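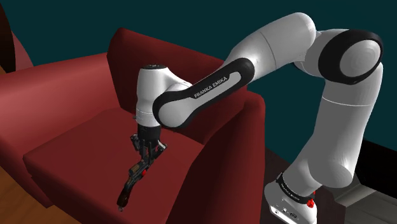 Abb. 1: Simulationsansicht zum Vorgang, Franka-Arm mit Objekt am Greifer vor dem Sessel

Vorgang 1262 – Datensammlung Simulation, Projekt Graltillow
Gemeldet durch: Arbeitsbereich Beispielgewinnung, Vilteo
Zuständig: Simulationsbetrieb, Standort Koppel
Priorität: mittel
Status: in Beobachtung
Eröffnet: 3. Mai 2026

Betreff: Abgebrochene Episoden bei Aufnahme und Transport länglicher Objekte

Fehlerbeschreibung
Bei der automatischen Erzeugung von Beispielepisoden für das Lernsystem werden Durchläufe mit länglichen, unsymmetrischen Objekten überdurchschnittlich häufig vorzeitig beendet. Betroffen ist die Szenengruppe Wohnraum mit Polstermöbeln. Im letzten Lauf wurden 122 Episoden angefordert, davon wurden 40 mit der Meldung »Objektlage außerhalb Toleranz« verworfen. Läufe mit kompakten Objekten in derselben Szenengruppe zeigen das Verhalten nicht.

Die Ansicht in Abb. 1 gehört zu dieser Szenengruppe. Das gewehrförmige Objekt befindet sich unterhalb des Greifers über der Sitzfläche und weist mit dem breiteren, schaftartigen Ende schräg nach unten. Für die Auswertung ist diese Neigung von Bedeutung, da die Toleranzprüfung bislang von einer annähernd waagerechten Objektlage ausging.

Umgebung
Aufzeichnung über die Komponente Kandgate, Standardkonfiguration. Die Zufallsvariation von Wandfarbe, Bodenbelag und Möbelstellung war aktiviert. Die Startposition des Arms wurde nicht variiert.

Verlauf

Eintrag 1 – Simulationsbetrieb
Der Fehler wurde mit unverändertem Startwert nachgestellt. Der Abbruch erfolgt nach dem Anheben, jedoch vor Erreichen der Zielhöhe. Eine Störung der Bahnplanung liegt nicht vor. Gelenkgrenzen wurden in den geprüften Episoden nicht erreicht.

Eintrag 2 – Simulationsbetrieb
Die Kollisionsgeometrie des Sessels wurde geprüft. Die vereinfachte Hülle der Armlehnen ragt geringfügig über das sichtbare Polster hinaus. Bei schräg hängenden Objekten wird dadurch ein Kontakt gemeldet, der in der gerenderten Ansicht nicht zu erkennen ist. Die Hülle wurde neu erzeugt. Die Zahl der Abbrüche ging zurück, der Fehler bestand jedoch fort.

Eintrag 3 – Rückfrage an den Arbeitsbereich Beispielgewinnung
Es wird um Mitteilung gebeten, ob verworfene Episoden für das Training als Negativbeispiele benötigt werden. Bis zur Klärung bleiben die Rohdaten erhalten.

Eintrag 4 – Antwort Arbeitsbereich Beispielgewinnung
Negativbeispiele werden benötigt, sofern der Abbruchgrund zutreffend ist. Episoden mit falsch gemeldetem Kontakt sind gesondert zu kennzeichnen und nicht in den Trainingsbestand zu übernehmen. Eine nachträgliche Umwidmung in gültige Beispiele ist nicht vorgesehen.

Eintrag 5 – Simulationsbetrieb
Als weitere Ursache wurde die Toleranzprüfung bestätigt. Der zulässige Neigungswinkel war für alle Objektklassen auf 30 Grad festgelegt. Außermittig gegriffene längliche Objekte überschreiten diesen Wert regelmäßig, ohne dass der Griff verloren geht. Für die Objektklasse »länglich« wird der Winkel künftig nur noch protokolliert. Abbruchkriterium ist dort allein der Verlust des Kontakts zu den Greiffingern.

Maßnahmen
Geänderte Prüfregel in Kandgate eingespielt, Sesselhülle im Szenenbestand ersetzt. Die betroffenen Episoden sind mit dem Merkmal »Prüfregel alt« versehen. Der Lauf ist mit identischen Startwerten zu wiederholen – eine Vermischung alter und neuer Episoden in einer Lieferung ist unzulässig.

Offen
Die übrigen Sitzmöbel der Szenengruppe sind noch auf überstehende Kollisionshüllen zu prüfen. Die Dokumentation der Objektklassen wird mit der Ausgabe im September angepasst. Der Vorgang bleibt bis zur Freigabe des Wiederholungslaufs durch den Arbeitsbereich Beispielgewinnung geöffnet.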